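Ticket 132: Wall marks, back bedroom, Bralley House
Status: Open (reopened 3 times)
Priority: Low, according to everyone who does not sleep in there

Reported problem: the white wall behind the bed has marks on it. Tenant would like it to go back to being a white wall before the checkout inspection in October.

Steps tried so far: damp cloth, which did nothing. Warm water with dish soap, which left a clean patch that now looks worse than the marks. White eraser on the pencil, with partial success. Tenant then asked whether the bed could be pushed higher up the wall. Beds do not work that way, and the request was closed.
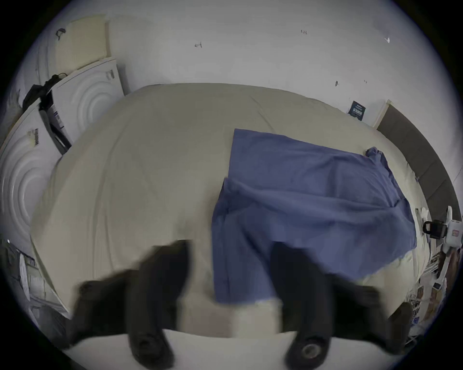
Posted by Oseo, Trindel Property Help Desk | Feb 24, 2018 | 8 replies

I've gone over the wall again, and the marks need sorting by type before anyone goes near them with another wet rag. There is a short pencil mark, which is eraser work. The small scribble beside it gets the same treatment until it proves to be something else. Toward the right there's a tiny scrap stuck to the wall, and that should be lifted with a fingernail or a plastic card. Please do not paint over it. We have a unit on Erdős Street where somebody painted over a scrap, and it is now a permanent feature.

The dark smudge lower on the right can have a barely damp melamine sponge, light pressure, and then stop. The curled mark at upper left I am leaving alone for now.

Before starting, get the beige comforter out of the way. Eraser crumbs find quilting and stay there. The blue cloth that's folded over on top of it can go to the laundry pile or the closet, tenant's choice, but it is not to be used on the wall. The boxes beside the bed should be shifted too, or you'll be doing the left side at arm's length.

Next action: tenant to try the eraser again and report back. Touch-up paint request is on hold until then.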